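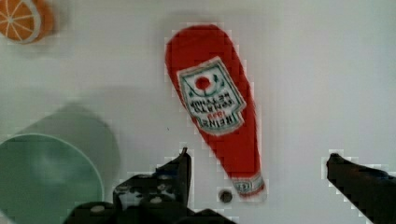
Wrist camera view: toy ketchup bottle on the table between the fingers.

Butska kitchen cell – setup and maintenance notes

Maintained by: Yolanda Esposito, Ansel Wojcik
Site: Plitomcombe
Last revised: 21/05/2024

What this covers

Setup, routine care and common repairs for the Butska cell, the single-arm tabletop station used for the kitchen tasks. It does not cover training code or the annotation format, which live in the Fleltgate repository under their own README files.

Hardware

One arm, a two-finger gripper, a wrist camera and one fixed camera looking across the table. The controller sits on the lower shelf. The finger mounts are the Michalík pattern, the same as on the older cell, so spares are interchangeable. Keep at least 4 finger pads in the drawer.

Starting up

Power the controller first, then the cameras, then the gripper. Wait for the home position check to finish before opening a session. If the check fails twice, look at the gripper connector before anything else. It has been the cause nearly every time.

The wrist camera runs at low bitrate and compression blocks show up along strong edges, mostly where black fingers or red objects meet the white table. Do not try to fix this by refocusing the lens. The focus ring is locked with a dab of varnish and should stay that way.

Cables
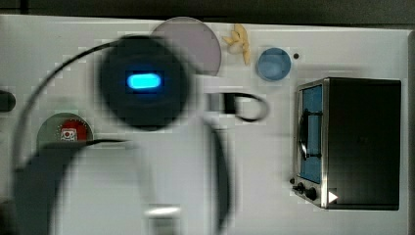
Cable slack is the thing to check most often on this cell. Both leads need enough length for full wrist rotation, but not so much that they can catch on the props. The one off the top of the round housing with the blue light goes out in a wide arc to the left, and when the arm is low that arc passes in front of the plate on that side. Run the wrist to each end of its travel by hand at the start of the day and watch the leads all the way. If either one pulls tight, stop and re-clip it.

Tie the leads with hook-and-loop only. Zip ties have cut into the sleeve once already, in October, and that cable had to be replaced.

Props

Toy food, plates, a bowl, a cup and a toy toaster oven. Replacements should match in size and colour as closely as possible. Log any change of prop in props.txt with the session number. Soft items go flat with use and should be swapped when the gripper starts closing further than it used to on the same item.

Gripper care

Wipe the finger pads with a dry cloth every 40 episodes. Fibres build up on the pads and grip gets worse before you can see any wear. Replace the pads every 300 episodes, both sides together, and note it in service.txt.
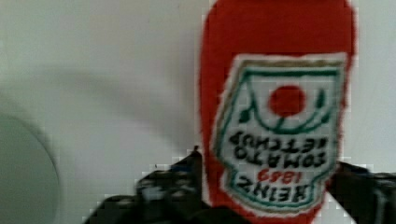 After fitting new pads, run the grip test. Close on a soft prop, lift it clear of the table and hold for 14 seconds. Any slow turning in the grip means one pad is seated higher than the other. Loosen both screws, press the pad down and tighten again – finger tight plus a quarter turn is enough.

Known faults

Gripper reports closed when open: reseat the connector, then re-home.
Wrist image frozen but no error: restart the camera service. A full power cycle is not needed.
Arm stops short of home: something is leaning on the base. Check the back of the table.
Fixed camera drifts after cleaning: realign against the printed overlay in the drawer and save a reference still.

Not yet done

Calibration after a camera swap is still a manual job. Ansel has a script for it but it assumes the old mount height. Ask before using it.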